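Workshop notebook, tea table
June, entry opened 09:40
Subject: storage and handling of mesh tea bags, clear box and round dish 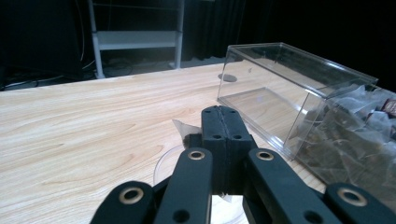
The Skolau bench has replied to the last entry, asking whether the box is meant to stay on the table at all, or whether the bags would be better returned to their carton after each session. Their note adds that a carton keeps out the light and a clear box does not, and that they would like this settled before any more bags are opened.

The point is accepted in part. The carton remains the proper place for stock. The box is intended for the bags in use on the day, and it will be emptied into the waste or back into the tin before the room is locked. No bag is to remain in it overnight. This was not written down before and is written down now.

1. Materials

One clear box, rectangular, acrylic. One clear plastic dish, round and shallow, with a thin rim. Translucent mesh tea bags, small, taken from the Hurero carton (lot 686 on our own shelf list; the number is ours and will mean nothing to the supplier). Wooden table, light finish, no cloth.

A cloth was used in the first trials and has been given up. It held crumbs of leaf, and the dish would not sit level where the hem came under it. The bare wood is easier to wipe, although the grain hides fine dust remarkably well and the surface should be looked at from a low angle before it is declared clean.

2. Purpose

To arrive at a fixed layout for the tea table which can be set out by any member of the workshop without instruction, and to establish whether dry mesh bags can be moved between dish and box without splitting or shedding.

3. Handling

The mesh bags behave differently from the paper ones used until the spring. Paper bags lie flat and can be lifted by an edge. The mesh is springy and the leaf shifts to whichever corner is lowest, so that a bag taken by the top hangs with all its weight at the bottom. A bag held across the middle keeps its shape better, but the leaf is then pressed, and with the coarser blends one can feel it break.

Recommendation for the time being: hold the bag by the mesh, clear of the leaf where this is possible, and with no more pressure than is needed. Bags are not to be dropped into the box from a height. They are to be put down.

Of the 39 bags handled in the morning session, 3 shed visible dust into the dish. All 3 came from the bottom of the carton. It is suspected that the dust was already on the outside of the bags and that the mesh itself was sound, but this has not been shown. The next carton should be opened from the top and worked through in order, with the last layer kept apart and looked at separately.

4. The dish

The dish serves two ends: it marks the place where a bag is set down, and it catches what falls. It is light and moves when touched at the rim. A heavier glass dish from the Clulora set was considered. It is steadier, but its wall is high and one's knuckles strike it. The plastic dish is retained. It should be wiped with a dry cloth only, as a damp one leaves a film to which the next dust sticks.

Note for whoever orders: 2 spare dishes are wanted, of the same size. Lids are not required.

5. The box

The box may be used on its side or with the opening upwards. On its side it is easier to reach into and easier to sweep out. With the opening upwards it holds more, and bags cannot slide out when the table is knocked. Both positions were tried. Opinion in the workshop is divided and no rule is laid down in this entry, except that the position chosen at the start of a session is to be kept until the end of it.

The clear walls show fingerprints. They also make the edge hard to find by eye against a pale table, particularly in the late morning, and on one occasion a bag was put down neatly beside the box instead of in it. A narrow strip of coloured tape along the lip has been suggested and will be tried.

Nothing else is to be stored in the box. Spoons have been found in it twice.

6. Smell

The Kordestani blend, kept on the same shelf, is strongly scented, and bags left near it for a week took up the smell plainly enough to be noticed on opening the tin. The two are to be kept on separate shelves. The acrylic box did not appear to hold any scent after airing, but it had been in use for a short time only and the observation should be repeated at the end of the month.

7. Outstanding

Reply to the Skolau bench, quoting the overnight rule given above.
Tape for the lip of the box.
Move the Kordestani tins to the upper shelf.
Compare top and bottom layers of the next Hurero carton for dust.
Repeat the handling trial with bags that have been out of the carton for a full day. The mesh may stiffen or slacken on standing and at present there is no record either way.

Table wiped, dish dried and put away. Entry closed 12:15.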